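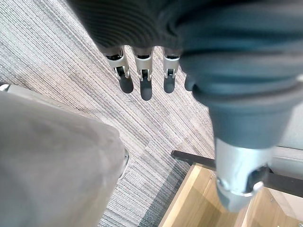 How to Check Whether Wrist Video Carries Enough Information to Predict Contact

Posted August 3, 2023 by Nkechi Odukoya

This tutorial covers the contact prediction test we use at Berkholm before we train any grasping policy on wrist video. The test tells you how well a small model can guess, from the wrist view alone, whether a fingertip is about to touch something. If the model can't do that, a bigger policy trained on the same video usually can't either, and you save yourself the training time.

You need a multi-finger hand with a wrist camera, joint position readings, and motor current for each finger. The scripts are in the Plitwood repository under contact_probe. Plitwood reads Landeg log files directly. If your logs are in another format, write a converter first and check it on one short episode.

Step 1. Set the camera and leave it alone

Mount the camera so that the fingertips stay in view through the whole closing motion. The thumb is the hard part. On a wrist mount it sits much closer to the lens than the other fingers, so it looks large and a little soft. We tried moving the camera to fix this and lost the fingertips. Accept a large thumb as long as its tip is visible.

Lock focus and exposure. Autofocus will jump to the thumb or to the covering on the back of the hand every time the hand turns, and the model will learn the focus change instead of the contact.

Record one open-and-close cycle in free air and watch it at half speed. If any fingertip leaves the view for more than a moment, adjust the mount and record again. Write down the bracket setting. Data from two settings should not be mixed in one run.

Step 2. Record the episodes

Record 60 episodes. Each one is a slow approach, a touch, and a release. Use surfaces that differ in stiffness: soft fabric, wood, carpet. Plain foam blocks on a white table give very good scores that mean very little, and our first set was recorded that way. We threw it out.

Work close to the floor for part of the set. Patterned flooring is useful because fine stripes give the model something to compare against the fingertips as the hand comes down. Dark rubber pads over dark flooring are harder, and you want some of those too.

Keep the camera at 30 frames per second. Start each log before the arm moves. The idle section at the start is used in the next step to measure the resting current.

Step 3. Label contact from motor current

Do not label by eye. Two people in our group labeled the same episodes by hand and disagreed on the contact moment often enough to make the labels useless for short horizons.

Run label_current.py on the folder. For each finger it takes the resting current from the idle section, fits the free-air closing curve, and marks contact where the measured current stays above that curve for 3 frames in a row. Shorter than that and you get false marks from joint friction. Longer and soft fabric gets labeled late.

Open the plots for a few episodes per surface. Fabric is the one to check. The current rises slowly and the mark may land after the pad has already pressed in. If so, lower the threshold for those episodes and note it in the run file.

Step 4. Split by location

Put whole locations in either training or test. If frames from the same spot on the floor end up in both, the model memorizes the background. The default split in Plitwood is random by episode, so you have to change it: set split_key to location in the config.

We train on 36 episodes and keep the rest for testing.

Step 5. Train the probe

Use a frozen image encoder and train only the small head on top. The point is to measure what is in the video, and a large trainable model makes that harder to read. The head gets the current image and the one before it, and outputs one contact probability per finger.

Train it three ways:

Video only.
Joint positions only.
Video and joint positions together.

The joint-only run is your baseline. A finger that closes the same way each time can be predicted from joint angle without looking at anything. If video only does not beat it, stop and go back to Step 1.

Step 6. Read the result by finger

Do not average across fingers. In our runs the fingers in the middle of the view scored best. The finger partly hidden behind the thumb scored close to the joint-only baseline, and adding video hardly moved it. The thumb was in between. Its tip is easy to see, but its distance from a surface is hard to judge at that range.

Then mask parts of the image and test again. Cover the fingertips and leave the background. A score that stays high means the model is using the background and your split is probably wrong. Cover the background and leave the fingers, and the score should fall but stay above the baseline.

Common problems

All fingers show contact at once. The clocks on the camera and the hand have drifted. Landeg writes both time stamps, so compare them at the start and end of the log.

Good training score, test score at baseline. Check split_key.

The covering on the hand shifts between sessions. Ours bunches up toward the fingers after long use and changes the top of the image. Smooth it back before each session, or crop the top strip in the config. We do both now.

Results differ a lot between seeds. Add episodes on the surface with the fewest contacts before you change the model.

The Wondosex encoder weights also work with this probe, but set the input size by hand. The automatic setting squeezes the image and the fingertips get too thin to be of use.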